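Courses > Interior Planning > Student Reports > Group 4

Home | Reports | Methods | Contact

Furniture and Light in a Shared Work Room
Shewit Seyoum, Albane Tanguy, Eusebio Cifuentes

1. The room

For our project we studied one large open room in the Kendedwood building, in April. The walls and the ceiling are white, and the light comes from long fluorescent fixtures and from the windows, where green leaves are seen outside.

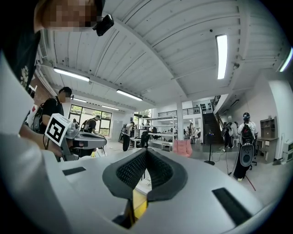 Our first question was if people choose their place because of the light or because of the furniture. We gave a short form to the users and received 76 answers. Most of them wrote that a free table is more important than a window.

2. The tables

The low tables were the most interesting for us. The round coffee table of light wood stands in the middle of the floor, and it collects small things: a box, papers, a pair of eyeglasses. A smaller round white table is behind it, and then a pink armchair.

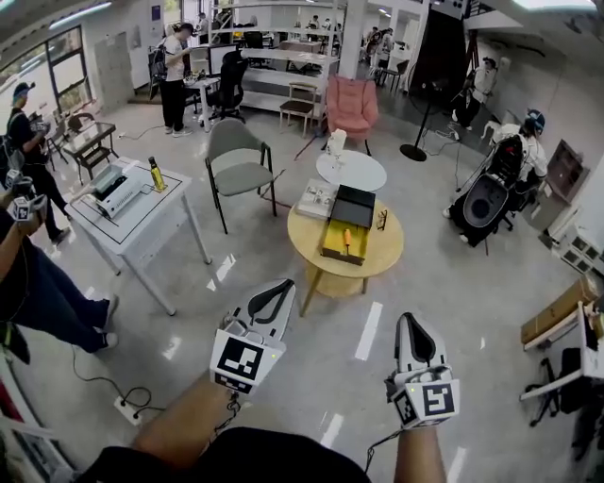
3. What we propose

We propose to put one closed cabinet close to the coffee table. Our teacher, Rosalía Carretero, asked us to add the cost, and the model we chose is 355 dollars.

8 comments | 100 shares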